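Rutcombe opens simulated kitchen service to small robot teams

Rutcombe has put its simulated kitchen on general offer, giving small teams a way to try out arm control software before they buy any hardware. The service, called Ellell, was open only to a handful of trial users until October.

Customers upload their control program, choose a room and a set of objects, and get back a log and rendered views of each run. The first room to be released is a kitchen with a double sink, and the starter tasks deal with moving fruit and bowls.

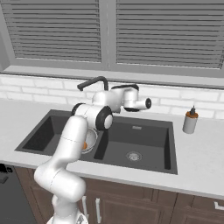
A basic plan costs £255 a month and covers 300 runs a day. Unused runs are not carried over. University groups get the same plan for the first 10 weeks at no charge, after which they pay the normal rate.

"Most of our trial users had one arm between the lot of them and a queue to use it," said Dorin Stanciu, who leads the Ellell team. "They wanted to find the silly mistakes before their turn came up."

Runs can be watched from a fixed view of the room or from a view close to the gripper, and the two can be saved together.

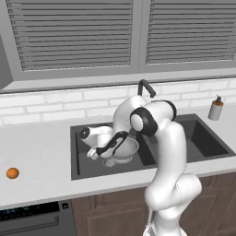

Clindberg, which makes sorting equipment for canteens, was one of the trial users. Its software lead, Theano Karras, said the team had moved its early testing over to the service but still did final checks on a real arm. She said glassware was the weak point, as the way a bowl slides in the simulator did not always match what her team saw on the bench.

Stanciu accepted the complaint and said a change to how contact is worked out was being tested.
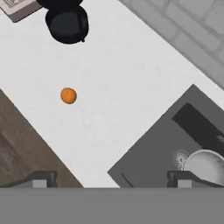
Users can also shift the starting place of each object between runs, by hand or at random. Lighting cannot yet be changed on the basic plan.

Rutcombe plans to add 8 more rooms, starting with a laundry and a small office. Support is by email, from 8 in the morning on working days.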